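Workshop > Projects > Two-arm kitchen table > Part 4: Plate placing

Part 4: Teaching the left arm to rack a plate

Posted in March by Greken

Part 3 ended with both arms bolted down and answering to the Derkel controller. This part covers the plate rack: grasp, lift, approach and release. Allow an evening for it, more if your table flexes.

What you need

- Both arms homed and powered
- A mat large enough to cover the working area
- A wooden plate rack with upright pegs
- Plates you are prepared to lose

1. Set the mat

Lay the mat square to the arm bases and leave it there. Every taught position in this part is measured from the mat's rear left corner. If the mat moves 5 mm, the plate will hit a peg. Fix the corners with double-sided tape, and clean the table first or the tape will let go overnight.

2. Set the gripper force

In the Lolo panel, open Gripper > Limits. The scale runs from 0 to 1,000. Start at 500 and raise it in small steps until the plate no longer pivots when lifted by the rim. Ours settled at 779 with the bare metal fingers. Rubber pads allow a lower value but leave marks on pale glaze.

3. Teach the grasp and the approach

Park the right arm high with its fingers open before moving the left. The two share the space over the middle of the mat, and the Derkel software does not check one arm against the other.

Close on the rim, lift until the plate just clears the mat, then bring it to the front of the rack. Save that point as RACK_PRE. Approach at 45 mm/s. Faster is possible, but the plate swings and the wrist correction arrives too late.

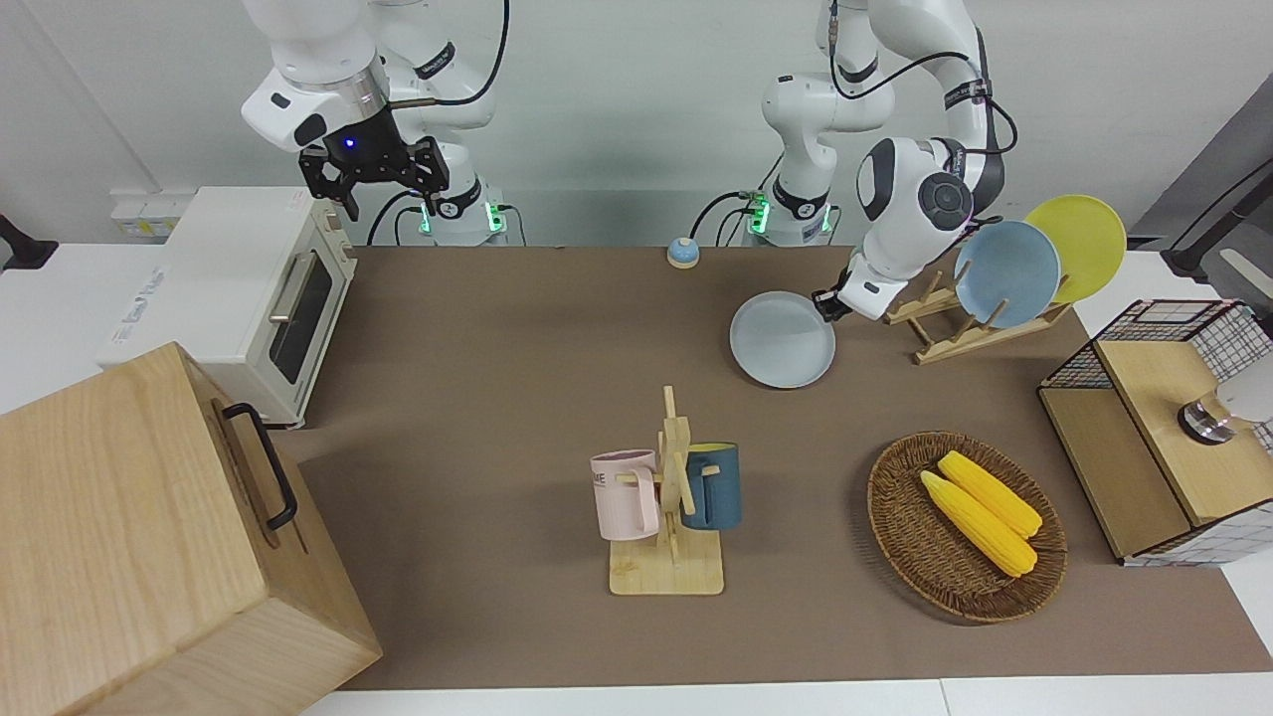 Left arm at RACK_PRE, plate gripped by the rim, two plates already in the rack.

4. Teach the release

Lower until the bottom edge sits between the slats, then open the fingers by one third only. A full opening pushes the neighbouring plate. Back out along the approach line - do not lift first.

5. Check the clearances

Run the whole path with no plate, at quarter speed, and watch the wrist and the open fingers. Keep cables out of the path too. A cable lying across the mat is acceptable if nothing is taught to that spot, but check it again after every change.
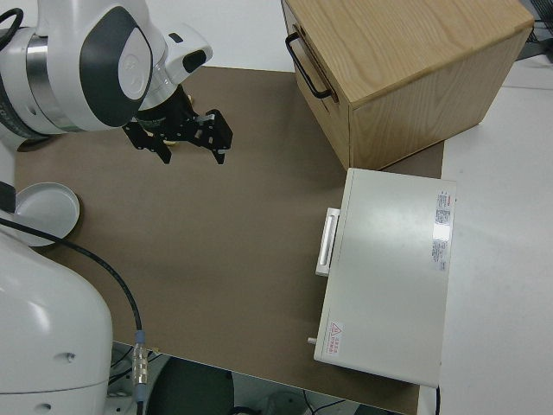
Gripper over the mat with the fingers slightly open; cable and connector in the foreground.

If the arm stops with a following error, look for a cable pulled tight at the shoulder before changing any gains. If it stops in the same place twice, re-teach RACK_PRE.

Save the program under a new name. The Poojary script used in Part 5 overwrites whatever is in slot 1.

Related
Part 3: Mounting the arms and first homing
Part 5: Running sequences with the Poojary script
Replacing gripper fingers
Derkel controller: backing up your settings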